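4.3 Registro de unidades estratigráficas en Zerel

Antes de abrir una ficha, compruebe que el sondeo está dado de alta en el proyecto y que la cota de referencia coincide con la del libro de campo. Zerel no permite cambiarla una vez guardada la primera unidad.

1. En el menú Excavación, seleccione el sondeo y pulse Nueva unidad.
2. Escriba el número. Los estratos y las interfaces comparten numeración. En los proyectos del catálogo Cunbridge la serie empieza en 1000.
3. Elija el tipo: depósito, corte, muro, pavimento o enterramiento.
4. Introduzca las cotas superior e inferior en metros, con dos decimales y coma.
5. En Relaciones, indique a qué unidades cubre, corta o rellena. La relación inversa se crea sola en la otra ficha.
6. Pulse Guardar. La ficha queda en estado Provisional hasta que la valide la dirección.

Nota: si el número ya existe aparece el aviso 408. Cierre la ficha sin guardar y consulte el listado general. 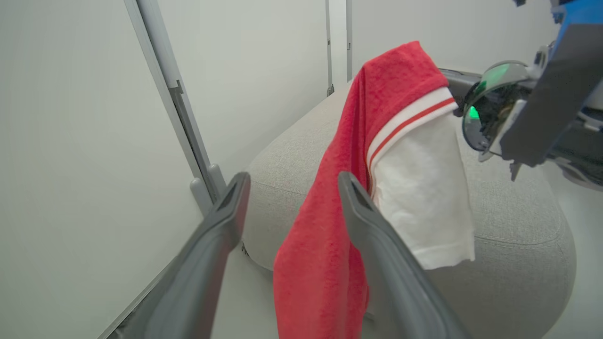 Última modificación de esta página: 17 de junio de 2018

4.3.1 Vincular materiales y muestras

7. Abra la pestaña Materiales y pulse Añadir bolsa.
8. Teclee el número de la etiqueta o léalo con el lector Jilteck. El número debe llevar delante la sigla del yacimiento, por ejemplo KRV-3897 para Kravchuk.
9. Indique la clase de material. La cerámica de una misma unidad puede ir en varias bolsas; el metal se registra pieza a pieza.
10. Para las muestras de tierra o carbón, marque la casilla Muestra y anote el volumen en litros.

Precaución: no borre una unidad que tenga bolsas vinculadas. Las bolsas pasan a la unidad 0 y hay que reasignarlas a mano. Si la unidad se abrió por error, cambie su estado a Anulada y conserve el número.

4.3.2 Comprobar la matriz

Pulse Matriz > Verificar al final de cada jornada. Las relaciones circulares salen en rojo, con los números de las unidades afectadas. Corrija primero la más reciente y vuelva a verificar.

Los proyectos creados antes de enero conservan la matriz antigua y deben convertirse desde Herramientas > Actualizar. Haga una copia de seguridad antes de la conversión. Consultas sobre este apartado: Kartini Rondonuwu, extensión 617.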